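I have now painted the same stairwell twice in seven years, and the second time I did it with a Gotesar stair platform, which cost me $175 and a weekend of my wife asking whether I'd measured first. I had measured. I'd measured wrong, but I had measured.

If you have a stairwell, you know the problem. The wall you can reach is fine. The wall over the stairs goes up forever, and at the top of it is a strip of ceiling line that the last owner cut in with what I assume was a mop. Last time I got up there with an extension pole, a brush taped to the extension pole, and a lot of language. The results were visible from the street.

## What you get

The Gotesar is a folding aluminum work platform with four legs that adjust independently, so two can stand on a lower step while the other two stand on a higher one. There's a grab bar that slots into one end. The deck has a ribbed surface that is very grippy and will take the skin off your knee.

Assembly is mostly unfolding. The grab bar goes in with two pins, and the pins are on little wire tethers, and the tethers are exactly too short. You can get the pin in or you can keep the tether attached. I cut mine off and then lost a pin by lunchtime, so the Gotesar people may know me better than I'd like.

The manual covers five languages and none of them convincingly. My favorite line is "Do not be on platform when not level." Fair enough.

## Setting it up on real stairs

My stairs turn at the bottom, and the platform does not care for the turn. On the straight run it was solid. I set the legs, put a level on the deck, fixed one leg, checked again, fixed the other three, and then climbed on with all the confidence of a cat on a wet fence. It didn't move. I bounced a little. It still didn't move. My wife left the room.

The legs adjust in notches, and the notches are a bit too far apart. Two of my treads fell between settings (old house, no two steps the same height), and the deck ended up slightly off. Do not fix this with a paint can lid or a folded magazine, however good an idea it seems from below. I moved the whole thing up one step, where it sat level, and reached a little farther with the brush.

The leg locks are big orange levers that snap shut with a noise like a mousetrap. I like them a lot. You can tell from across the hall whether they're closed.

I weigh a good bit under the limit and felt fine up there with a tray, a roller and a gallon can. I would not want to share it. The listing shows two smiling people on the deck, one of them holding a level, and I hope they were paid well.

## Painting from it

Cutting in along the ceiling took one afternoon. Last time it took three evenings and a chiropractor. Standing flat, with both feet at the same height, you can pull a long line with a good brush and it comes out straight. I'd been blaming my hands all these years.

The deck is narrow, though, and you'll want somewhere to put things. I tried the optional Piltine hook tray, which clips on to the grab bar. It holds a brush and a rag very nicely. It holds a quart of paint right up until you lean on the other end. I have a Piltine tray with a lot of eggshell white on it if anyone is interested.

After that I kept the paint at my feet and stepped in it only once.

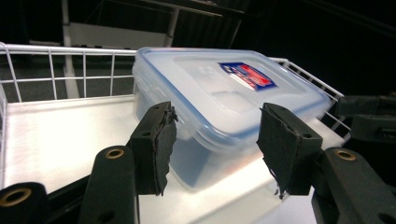 ## Compared to the others

I looked at two alternatives before buying, and I've used one of them.

- **Dundoseo multi-position ladder.** My neighbor has one and lent it to me for the back hall. It turns into a stair ladder, a regular ladder, a short scaffold frame and, if you miss a hinge, a very heavy pair of scissors. More versatile than the Gotesar. On the stairs you're still on a rung, and my arches gave up after an hour.
- **Renting a Vondráček stair tower.** Proper scaffolding, comes in pieces, wide deck, rails all the way around. The rental place wanted $405 for the week plus delivery. It's the right answer for a two-story foyer. For my stairwell it would have been like renting a crane to change a light bulb, and I'm not sure it would have made it past the front door.
- **A plank between a stepladder and a step.** Yes, your uncle did it. Your uncle also has that knee.

Hiring the whole thing out was quoted at some $800, walls only. That quote is what sent me shopping for a platform in the first place.

## Gripes

1. The rubber feet leave black marks on painted treads. They come off with a damp sponge and a bad mood. I put down thin non-slip matting on the second day, but check that your platform's manual allows it. Mine mentions it in French.
2. It folds "flat" to about the thickness of a suitcase. It now lives behind the coats, and the coats have not forgiven it.
3. The lock levers can be closed on a finger. Ask me how I know, or ask the finger.
4. No carry handle. You hold it by the deck edge and hit every door frame on your way through, including the ones you just painted.

## Would I buy it again?

Yes, with a tape measure in hand. Measure the rise of every step you plan to stand it on and compare that with the leg settings in the listing. Measure the width of the stairs too, at the narrowest point, with the handrail still attached. I had to take my handrail off, and it's been leaning in the hall since June.

Four stars. I'd give it the fifth if they mailed me a pin.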